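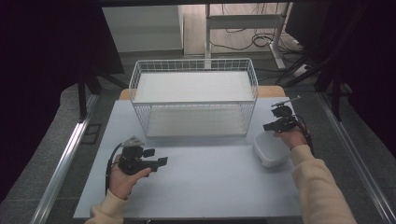 OPINION

Let the school nurse hand out the Tylenol

By Aurelia Plattner

Thursday, June 17, 2010

My daughter got a headache in third period last month, and I got a phone call. Then I got another one. By the time I'd left work, driven 12 miles and signed a form at the front desk, she had missed all of math and most of lunch, and I handed her two pills in the hallway while the school nurse stood there and watched us.

The nurse, I should say, is great. She has a license and a locked cabinet. What she doesn't have in our district is permission to give a kid an over-the-counter painkiller without a doctor's note, renewed every year, one note per medicine. Our pediatrician charges for those notes now. So a family with 3 kids who get allergies and the odd headache is looking at a pile of paperwork before school even starts.

I know why the rule is there. Sihan Jin, who sits on the school board and has been very patient with my e-mails, told me the district worries about a child being given something she's allergic to, or getting a second dose an hour after the first one at home. Fair enough! I worry about that too. But a parent can answer both of those on one signed card, and the nurse can pick up the phone before she opens the bottle. The Ekpo schools, just over the county line, have done it that way for years.

And let's be real about what happens now. Kids carry the stuff anyway. They keep it in their backpacks and pass it around in the locker room with no label and no adult in sight — which is the very thing the rule was supposed to prevent. I would much rather have my kid walk down to the health office and have somebody write down the time and the dose.

The board takes this up again in July. There are 380 students at our middle school and one nurse, and I'd like her to be allowed to do her job. If you feel the same way, please send a note to the board before then, even a short one. Mine ran to four pages, so they could probably use a short one.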